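December 23, 2021

Last shift before the break, and my feet are killing me, so I'm writing this on the couch with a heating pad and the good cookies. I haven't kept this up since, what, before Thanksgiving? Anyway. Big changes at Jilargate, so I should get some of it down before I forget what it used to be like.

So the two arms on line 2 are officially ours now. They've been running since the start of the month but today Abera signed the papers, and there was a sheet cake in the break room with a little plastic robot on it (the cake was dry, I had two pieces). They do the picking out of the totes and the setting down on the belt, which used to be me and Chaltu and whoever was on light duty. I did that job for so long I used to do it in my sleep, and I mean that, my husband says my hands moved.

I thought I'd hate it. I did hate it the first week! The thing would stop dead every time a carton came in a bit crooked and just sit there with its yellow light going, and one of us had to walk over, straighten the carton, press the button, walk back. I walked more that week than I did the whole summer. Chaltu Chala kept saying we should get paid by the mile. But then they changed something in the settings and it calmed down, and now it does the boring stretch after lunch better than I ever did, I have to admit.

What's weird is the quiet. When it was four of us along that belt we talked all day long, recipes and kids and who was getting divorced. Now I'm up at the desk with a screen and Chaltu is down at the other end doing the odd sizes, and we wave. I get to sit, which my knees love, and I got the bump in pay they promised in March, so I'm not complaining. Well, I'm complaining a little. I miss the talking.

And my whole job now is looking! The arm has a tiny camera down by the grabber, and when it isn't sure of something it sends me the picture and I have to pick: try again, skip, or call for help. I did 51 of them today. Most are easy, it's a box with a bent flap or a bag that slid over. Then you get the ones that are plain gray mush because the camera is right up against whatever it is, and I sit there with my nose on the screen like I'm reading tea leaves.
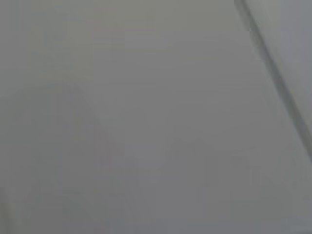
Akico, the trainer they sent us, says to give those ones five seconds and then hit "call for help," don't guess. I still guess in my head, though. Chaltu and I have a game going where I tell her my guess over the radio before she walks over to look, and loser buys coffee. I owe her for 12 coffees. She's not letting me start over in the new year, either, I asked.

Stinis from the office came around right before the cake and asked what we'd want different for January. I said a chair that goes lower and somebody to talk to. He wrote down the chair. But Chaltu told him we should trade places every two hours, desk and floor, so we both get to sit and we both get to move, and he said he'd bring it up with Abera. I really hope they go for it. She hasn't had a turn at the screen yet except covering my breaks, and she'd be good at it, she notices everything.

Okay, the heating pad just shut itself off and I still have to wrap the stuff for my sister's kids. I'm out of tape too. Going to see if there's any in the garage.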